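How to Remove Pilling From Knitwear and Sweatshirts

Pilling is the formation of small fiber balls on the surface of a fabric. Short fibers work loose through friction, tangle with each other, and stay attached to the cloth by a few longer anchor fibers. Removing pills means cutting or breaking those anchor fibers without cutting the yarn underneath.

The method below covers cotton fleece, cotton-polyester jersey, acrylic, and medium-weight wool. Do not use it on lace knits, mohair, or anything with a raised decorative nap.

What you need

A fabric shaver with a height-adjustable guard, or a sweater comb
A flat, hard work surface
A lint roller or a strip of wide packing tape
Small sharp scissors
A soft clothes brush

Choosing a tool

Electric shavers are faster and suit dense, smooth knits. The blade spins behind a perforated foil, and pills that pass through the holes are cut off. Combs are slower but give better control on loose wool, where a shaver foil can catch a raised loop. Pumice-type sweater stones work on heavy fleece and very little else.

The settings given here are for the Orkano shaver, which has a guard with 4 positions. Position 1 is closest to the fabric. On other models, such as the Vodetau, the guard is either on or off. Treat "on" as the equivalent of position 3.

Preparation

Wash and fully dry the garment first. Damp fibers swell and lie flat, so the blade misses them. Body oil and fabric softener residue also clog the foil.

Empty the pockets and close the zippers. Check the inside for care labels and seam allowances that sit behind the area you plan to shave, and move them out of the way. A thick seam under the fabric pushes it up into the blade, and this is the most common cause of holes.

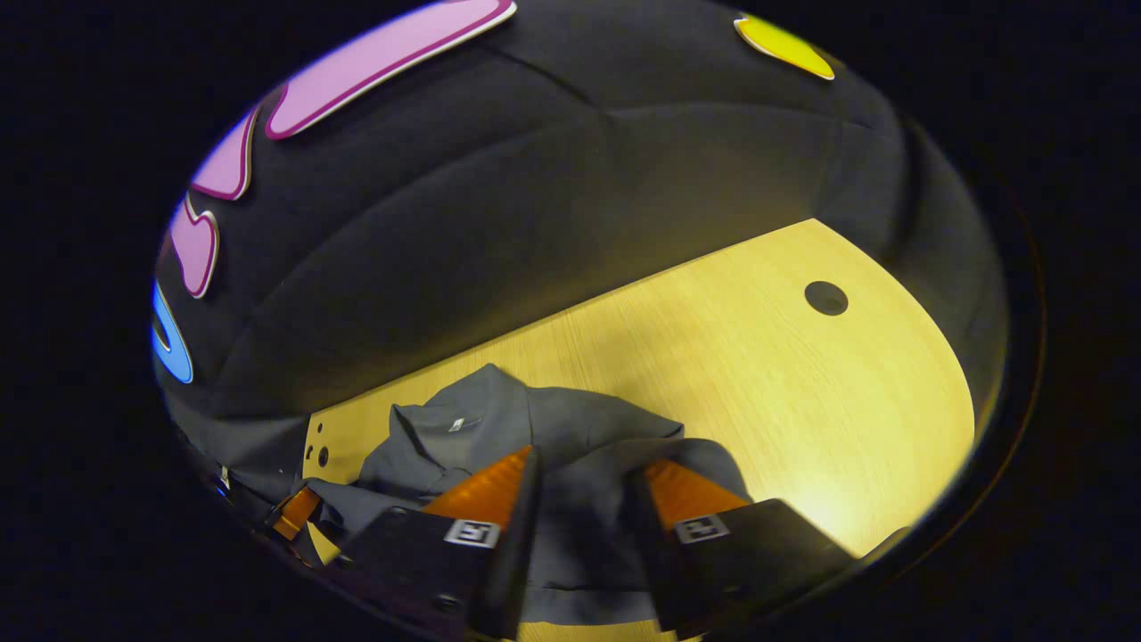

Lay one layer of fabric flat on the work surface. If the garment cannot be opened out, as with sleeves, slide a piece of stiff cardboard inside so that only one layer is being worked. Smooth the fabric by hand until there are no folds. Do not stretch it. Stretched knit opens up between the stitches and exposes the yarn to the foil.

Shaving

1. Set the guard to position 3.
2. Test on a hidden area, such as the inside of the hem. Check for thinning against a window or lamp.
3. Hold the shaver level and move it in small circles with no downward pressure.
4. Work in sections the size of your palm. Make 2 passes per section, then brush away the loose fiber.
5. If pills remain, lower the guard to position 2 and repeat. Position 1 is only for tightly woven cloth.
6. Empty the lint chamber when it is half full. A full chamber slows the blade and causes pulling.
7. Cut any pill larger than the foil holes with scissors. Lift it between two fingers and snip above the surface.

Finish with the lint roller. On wool, brush once in the direction of the knit.

Using a comb

Hold the fabric in place with one hand and draw the comb away from it in short strokes, always in the same direction. Clear the teeth every few strokes. If the comb drags, the angle is too steep.

Problem areas

Underarms and side panels pill first and are usually thinner than the rest of the garment. Stay at position 3. Cuffs and ribbing should be combed along the ribs, never across them.

Reducing new pills

Turn the garment inside out before washing, use a gentle cycle, and keep it away from denim and towels. Air dry where the label allows. Expect some pilling to return over the first few washes, until most of the short fibers have been shed.

Page maintained by Anouk Postma. Guard settings last checked in February.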